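Subject: Re: [flullanside-house] Drinks and the small round table, what do we keep?
Date: October 28, 2022
From: Stumska

Hello all,

I answer between the lines of the earlier message, I hope it is readable like this.

> The cupboard by the window is full again. I would like that we agree what
> stays in the common room and what goes back to the kitchen, before the
> people from Costello come to look at the floor. Also the round table:
> is it for drinks, for maps, or for both? Last time I found a ring on it
> and it took me a long time with the oil.

For me it is for both, but with some order. The table is small and the top is light wood, so every mark is seen. I would not forbid cups on it. I would only ask that a cup stands on something, and that the maps go back in the drawer when you have finished reading them. In September one of the big sheets got tea on a corner and it has stayed wavy since then.

> And can somebody tell me what is the drink with the orange label?
> I cannot read it and I don't want to throw away a thing that somebody
> likes.

Please don't throw it away! The big characters say 冰冻梨, so "frozen pear". It is sold in the shop behind the station, on the low shelf, and I paid 80 pence less for it there than in the supermarket for a similar one. I find it quite sweet. In the north-east of China people freeze whole pears in winter until the skin is black, and eat them half thawed, and I suppose the name comes from there. If you know it better, please correct me.

I attach a picture.
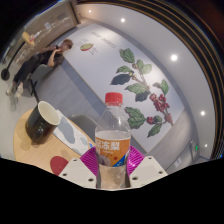 Frozen pear drink, red cap, next to the round table with cup and map.

If you open one, please write your initials on the cap with the marker from the hall. The label is not good for this, the ink goes off with the first wet hand. The cap is better, though you must write small.

> I propose: only closed bottles in the common room, all the opened ones
> in the fridge. Glasses and cups go back to the kitchen every evening.

I agree with the fridge. For the cups I would say "when you leave the room" and not "every evening", as in the evening it is always the last person who carries all of them, and this is not so fair. The tray from Civent is still under the sink and holds enough for one trip – two if we have guests.

> Last point, the crate for empties. It is too heavy when full and I have
> a bad shoulder.

We could use 2 smaller ones. I looked at the grey folding type, order number 3376 in the catalogue which lies on the fridge. I can order them this week if no one is against it. I would put one in the kitchen and one in the passage, not in the common room, where it will only attract wasps next summer. Caps off, please, and bottles pressed flat. The 900 ml ones from the juice are the worst, they take half of the crate if they stay round.

I have wiped the cupboard shelf already and put the drinks in the front and the paper napkins behind. The box with old corks I did not touch, I don't know who collects them.

Best regards,
Stumska

--
flullanside-house mailing list
To leave the list, send an empty message with the subject "unsubscribe"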